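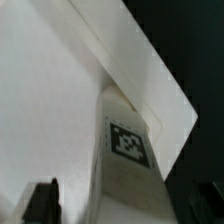
我们队的客场球迷大巴应该几点出发，才可以不错过开球？我是去年搬到 Histham 的，中文不是我的母语，如果有写得不清楚的地方请大家原谅。我现在帮助本地的业余橄榄球俱乐部安排球迷出行，同时也管比赛日的检票。检票方面我已经有一点经验：我们在入口放一个浅色的长方块，正面贴一张黑白方格图案的方形标记，就是黑底、外面有一圈白纸边的那种，大家用手机对准它就可以登记。这个部分没有问题。有问题的是大巴。

下一场客场是对 Pullness，在对方的球场，下午3点开球。两个镇之间的路程是38公里，平时开车不算远，但是这是同城区的德比，比赛日的路我完全没有概念。俱乐部的老会员给我的意见互相矛盾。有的人说中午十二点出发就足够，有的人说一定要上午十点以前走，否则会堵在桥那边。我们一共有435个人报名要坐大巴，所以如果时间安排错了，影响的人很多。

我想知道下面几件事情：
第一，对方球场附近有没有可以停大巴的地方，还是必须在远的地方下车再走路过去？
第二，客队球迷的入口什么时候开？网页上写的是“赛前开放”，没有写具体的时间。
第三，如果有人迟到，大巴应该等多久？去年五月那一次我没有参加，但是听说因为等两个人，整车的人都错过了第一个达阵，后来大家很不高兴。
第四，回来的时候需要不需要分批走？我听说两边的球迷散场时走同一条路。

我也用了一个叫 Listik 的报名表格工具，它可以按照上车地点分组，但是我不知道分成几组比较合适。现在有三个上车地点：火车站、俱乐部门口、老市场。如果每个地点都停，会不会太慢？

先谢谢各位。我自己只看过这两个队在我们主场的比赛，没有去过那边，所以很小的细节对我也有用。
2023年8月1日

河边看台第七排
我去 Pullness 看客场已经很多年了，尽量按你的顺序回答。

停车：球场正门前面的那条街，比赛日是封闭的，大巴不可以进。大巴要停在球场北边的旧货场，从那里走到客队入口，成年人正常速度要十五分钟，带孩子或者走路慢的人请算二十五分钟。路是平的，但是有一段没有人行道，下雨以后会积水，建议提前告诉大家穿合适的鞋。旧货场需要提前登记车牌，在对方俱乐部的办公室登记，打电话就可以，不收钱。没有登记的车有时候也让进，有时候不让，要看当天是谁在门口。

入口：普通的联赛比赛，客队入口是开球前一个小时开。德比是提前一个半小时。你的比赛3点开球，所以是一点半。太早到也没有意义，因为外面没有可以坐的地方，卖热饮的车一般在主队那一边，要绕半个球场。

还有一点你没有问到：客队看台只有一个入口，两个旋转门，其中一个常常坏。你们有435个人，如果全部在两点半以后到，一定会有人在外面听见开场哨。上一次德比全场来了4000个人，对这个小球场来说已经是满的，队伍排到了加油站。我的建议是让第一辆车的人一点半到门口，最后一辆车的人最晚两点十分到门口。

按照这个倒过来算：桥上在比赛日中午以后确实堵，平时四十五分钟的路，我会给它留一小时二十分钟。加上走路的时间，第一批十一点四十五出发，最后一批不要晚过十二点二十五。所以说十点走的人有点夸张，说十二点走的人差不多是对的，只是不能所有的车都十二点以后才走。

等人的问题，我们以前的规定是五分钟。这个规定要写在报名确认里面，并且在前一天晚上再发一次。迟到的人可以坐后面的一辆，如果那辆还有空位。最后一辆车不等。刚开始会有人抱怨，两三次以后大家就习惯了。

上车地点：不要每辆车都停三个地方。每辆车只从一个地点上客，然后直接走。你先看报名的人数，哪个地点人多就多给那里一辆车。老市场周六有摊位，大车不好掉头，我会取消这个地点，让那些人走到火车站，反正只有几百米。

谢谢的人很多但是付钱的人很少
上面说得已经很全面了，我只补充回程。

散场以后主队球迷先走正街，保安通常会让客队看台等十分钟才开门，赢了或者输了都一样。所以不要把回程的时间定得太紧。我们有一年写了“五点准时发车”，结果五点的时候人还在看台里面出不来，司机很生气，因为他的工作时间是有限制的。你和大巴公司谈的时候，请把最晚的返回时间写到合同里。我们用的是 Savolainen，他们的车比较旧，但是司机认识那个旧货场，不用你指路。价格我不写了，每年都变，你自己问。

回程不需要按照去的时候的分组。车坐满就走，这样最快。但是你要提醒大家两件事：一是去的时候留在车上的包要带走，二是上车以前问清楚这辆车回到火车站还是俱乐部门口。可以在挡风玻璃后面放一张大的纸，字写大一点，天黑了也看得见。

带小孩的家庭最好安排在同一辆车上，唱歌的人安排在另外一辆。这不是规定，只是经验。

还有酒的问题。车上能不能喝，各家公司不一样，请先问。进球场的时候，瓶子和罐子都要扔掉，连水瓶的盖子也要拿走。

临时号0
我觉得自己开车去比较好，大巴太麻烦了。两年前我把车停在超市，走过去十分钟，没有罚单。不过超市现在好像改成限时停车了，我没有再去过，所以不确定。

另外第一位说旋转门坏了一个，我上个赛季去的时候两个都是好的。

河边看台第七排
回复楼上：超市现在限时两个小时，看一场球不够，我的朋友们收到过罚单。旋转门如果修好了，那很好，但是我还是会按照一个门来计划时间。

楼主，旧货场的登记在比赛前的星期四中午截止，请不要等到最后一天才打电话，那天他们的电话很难打通。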